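Speaker notes, evening session at the Hasdale shared workshop
The can picker: what I built and what I would change
Jovita Camacho

Slide 1. Say good evening, say thank you to Tonantzin Bautista for the soldering iron and the patience. Speak slowly. I have 40 minutes with questions.

Slide 2. The task is one can on one table. The arm must find it, come down over it, close the fingers and lift. Before I touch the real arm, I try everything in simulation. Leave these up for a moment.
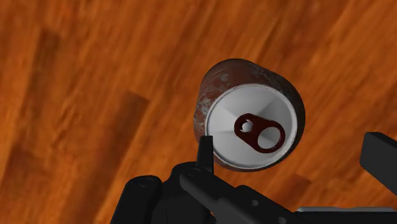
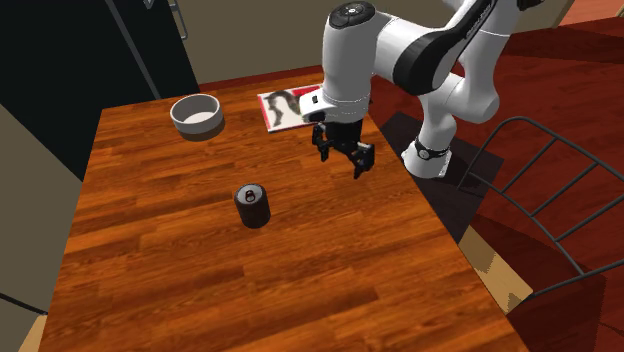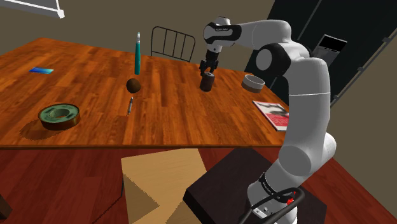
Slide 3. Why a can? It is round, so the direction of the fingers should not matter very much. I believed this for the whole of February. But the gripper has two fingers, and if one arrives nearer to the can than the other, it pushes first and the can walks away or falls. So the centring is the real work.

Slide 4. The numbers. I ran 404 attempts with my first program, which I call Indus. Do not read the table aloud. Say only that most of the bad ones were bad in the same manner: the gripper came down too early, before the sideways movement was finished.

Slide 5. The correction. I stop the arm 7 centimetres above the lid, wait until it is quiet, look again, correct, then go down. It is slow. Tonantzin thinks the wait could be shorter and probably she is right. Ask if somebody has tried without stopping.

Slide 6. The shared bench. My part list is on the handout. The bracket from Ollham came with holes in the wrong place and I drilled them again, so please measure yours before you order. The power supply goes on its own socket. Keep the stop button by your left hand, also when you only test one joint.

Slide 7. Other objects. Meléndez, my second program, must choose the can when there are more things on the table. The round dish was the difficult one, because from high up a rim is a rim. I now compare the height as well. (If there is time, tell the story of the soup tin.)

Slide 8. Next steps. Softer finger tips, a better light over the real table, and a second person who reads my code.

Questions. If they ask the price, say it is on the handout, last page. Switch off the arm before people come to the front.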